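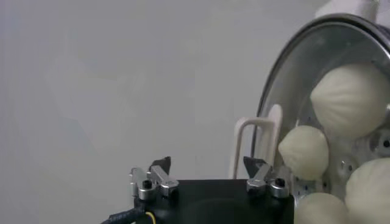 Buying a robot for your kitchen: the questions we get most

What does a setup like the Mistley cost?
More than the arm. People budget for the arm, pat themselves on the back, and then meet the gripper, the mounts, the cables and the freight. We tell buyers to keep $1,000 aside for cables and brackets alone. You will spend it.

Do I need one arm or two?
One will move buns from a steamer to a plate. Two cost twice as much and argue over who gets the lid. Start with one if your budget flinches easily.

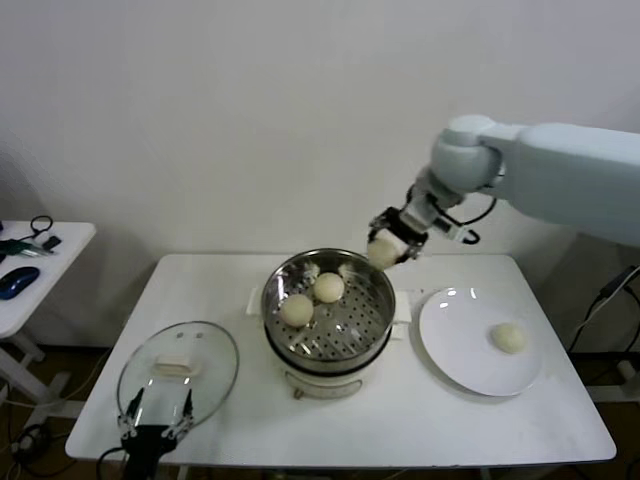 Can I keep my old steamer?
Usually. Ranorlow has tested 49 pots and cookers with the standard fingers, and the list is on the downloads page. Perforated trays are fine. Very deep pots are a nuisance – measure yours before you order, please, and measure the inside.

How much bench space should I plan for?
Enough for the pot, a plate, the lid lying flat and the arm's elbow, which has no manners. Leave a clear spot for the plate and move the bowls and cloths well off to the side. 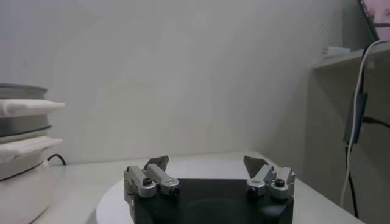

Tumus wrote in to say the bench cost them more than the gripper did, and asked why we don't put that on the quote. Fair point. From March it will be a separate line, in ordinary-sized print.

How long is delivery?
About 4 weeks for stock colours, meaning white. Spare fingertips ship sooner, and the Mbeki kit has a pair in the box.

Prices checked June 2018.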